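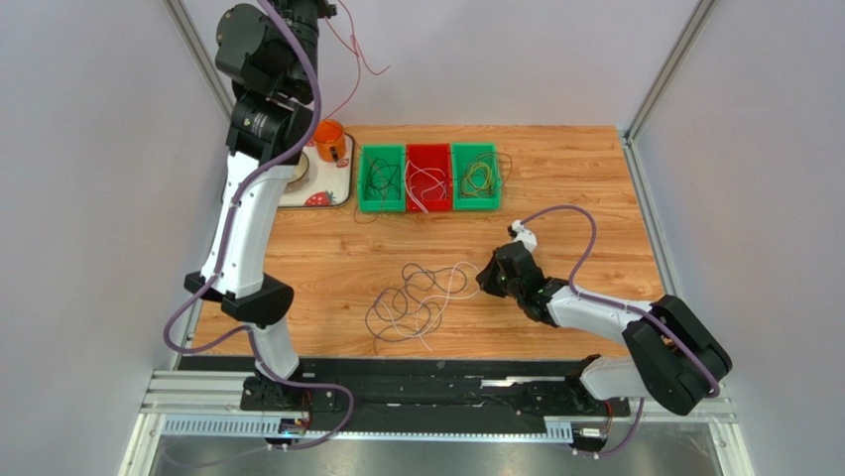
Wire sorting on the two-arm cell, trays at the back.

Home | Newsletter | Shop Notes | Training | Contact

Shop Notes: the cell rules, one more time with feeling

Hello again from the automation corner! A few of you stopped me after the Wednesday meeting to ask which version of the cell rules we're supposed to be following, the one taped up by the door or the one Gerardo Guerra emailed in December. It's Gerardo's. The one by the door is coming down as soon as I find the scraper, so please stop quoting it at me.

Most of it you know already. Before you put a hand past the front rail, the arms are stopped and locked out, both of them, even if you only want to nudge one wire. I know it feels silly when one arm is parked and the other is just hanging there next to the pile. Do it anyway. The two arms share a table and they share a rail, and the paused one can get a new job from the program while you're leaning in. Pause isn't a lockout, and I will keep saying that until I retire.

If you're teaching new positions, the speed limit is 250 mm a second and somebody keeps hold of the enable switch the whole time. Agata Cocco asked whether we could go to 255 since that's the top of the slider on the old Najjar pendant. Nice try, Agata, but the slider is just a number from zero to 255 and has nothing to do with millimeters! We've put a line about that in the rules now, so thank you for asking, because I'd bet she wasn't the only one wondering.

Now, cables. This is the part I care about most and the part people skip. Wires are a pain for robots. A block stays where you put it, but a wire drags its friends along, and sooner or later a loose end goes looking for something to catch on. So we've added a look-over before each run: follow the arm's own cables (the purple ones) from the base up to the top with your eyes, and check that every loop has slack to move without reaching down into the work. Have a look at any thin wires up near the top joints too. If one hangs lower than you remember, tell me or Nazareno Rizzi and leave the cell stopped until one of us has been over.

The trays go against each other along the back, green, red, green, long sides touching. Dark wires in the left one, white and pink in the red one, yellow and green on the right. When an end flops over the rim, tuck it back in while the cell is locked out. Ubaldo Grasso thinks we should get deeper trays and he may well be right. I've asked for a price.

We had a good long argument about what else is allowed on the table. Where we landed: cups and tape stay on the strawberry mat in the back left corner and nowhere else, and if a job sends the left arm over that way, the mat gets cleared first. Same goes for tools.

The logbook moves to page 2 of the blue binder. Write down every stop, including the boring ones, and what you found when you looked. After 50 entries Gerardo and I will sit down and see which rules are earning their keep.

Refresher training is at 700 hours (seven in the morning for normal people) in the Erent room, and Dušan Krajčí is bringing the spare padlocks, so come get yours if you've lost it. Coffee's on me.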